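Wagering on the Elus welcome bonus - does video poker count or not?

Table Games and Video Poker > Bonuses and Comps

rivercard_88
Posted 7th November

Signed up at Elus last night and took the match bonus. The lobby says all games count toward playthrough, but my tracker barely moved after 1000 hands of Jacks or Better. I was playing five coins a hand the whole time. Support sent me a link to the terms and nothing else. Anyone cleared this one?

dellen_regular
Video poker counts at a reduced rate. It's in the terms under game weighting, near the bottom. Slots count in full. Table games are lower again, and Pai Gow is excluded.

rivercard_88
Found it, thanks. So "all games count" on the promo page is just wrong?

dellen_regular
Not wrong, worded badly. They all count for something, except the ones on the excluded list.

flatbet_annie
If there's an excluded list then they don't all count. I'd call that wrong. I had the same argument with Vatetti in July and they did credit me in the end. Ask for a supervisor and send a screenshot of the promo page.

oddpair
I wouldn't bother. The bonus is small and the pay table on their Jacks or Better is a short one. You give back more on the extra hands than the bonus is worth. Forfeit it, play your own money, cash out when you like.

flatbet_annie
Depends on the pay table. They have 2 versions of Jacks or Better in the lobby and one is full pay. Check the full house and flush lines before you sit down.

oddpair
Full pay one was gone last time I looked.

flatbet_annie
It's under "Classic" now, not under "Poker". Played it this week.

rivercard_88
It's there, I just checked. I was on the short one the whole time. Great.

evangelista_fan
Off topic, but is anyone else using comp points at Evangelista? I have 2000 saved and can't decide between free play and the gift shop.

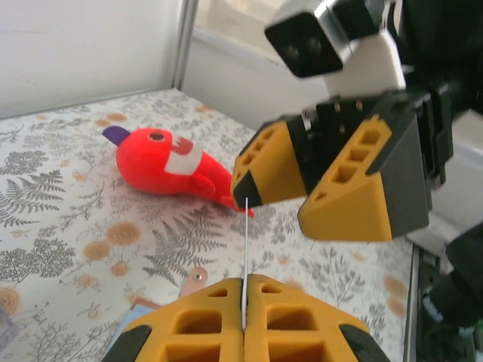

Red plush, purple fin, white patch. Fish or bird, take your pick.

dellen_regular
Fish. Take the free play - gift shop rates are poor everywhere.

oddpair
Agree on the free play. Check if it has playthrough on it first.

rivercard_88
Update from me. Elus won't change the weighting but they let me drop the bonus and keep my deposit. Moving to the Classic version with my own money.

flatbet_annie
I still would have pushed for the credit, but fair enough.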